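Planning and Budgeting for Automation
Handout 6: What the quote leaves out
For the session on Thursday, 14th July

Bring your draft budget. If it has one line that says "robot," bring a pencil too.

Last week we read the Loveo quote, which runs to 2 pages and gives most of the first one to the arm. The arm is the part everyone wants to talk about. It has a price, a delivery date and a nice photo. The things that decide whether you get any work out of it are scattered over page 2 in smaller type, or they are missing, and you meet them in August as a purchase request marked urgent.

Start from the work and go backward. Write down what has to be held, how many hands it takes, and what the thing rests on meanwhile. A light plastic panel with a pipe standing in its corner socket is a different purchase from a box on a conveyor, even if the same salesperson would like to sell you the same cell for both.

Lines to add before you total anything:

Grippers and fingers. Budget them as consumables. A finger that is fine on a pipe may be hopeless inside a tray, so price a second set now.
Mounts and brackets. Cheap each, never bought in the right number.
Cables and cable routing. The Gisside plan allowed nothing for this and spent 93 hours on it.
Table and covering. Somebody has to choose a surface, and it will be whoever is nearest.
Parts to practice on. You will need more than you think and you will not get them back in sellable condition.
Staff time for setup. See Gisside, above.

Two kinds of reach, for the gripper line:

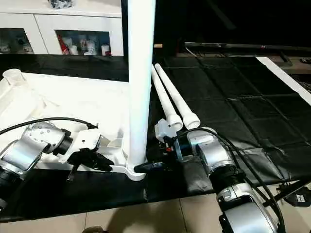
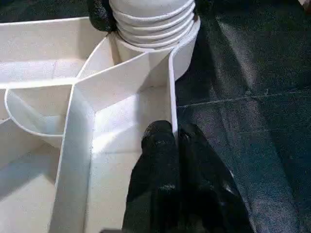
Should we buy the second arm at the start or add it later?
Buy it at the start if the job needs one part held while another goes in. If the job only needs more output, run one arm until you know your real cycle time, and leave floor space and power for the other.

Jernisar bought later and had to move the first table to fit the second arm -- 114 hours of downtime, none of it in the plan. Lungu bought both at once and left one in its crate, so feel free to learn from either.

For next time: redo your budget with the lines above filled in. A zero is allowed, but write a sentence next to it defending the zero. Keep the old version stapled behind. We will compare totals, and people who went down will be asked to explain themselves first.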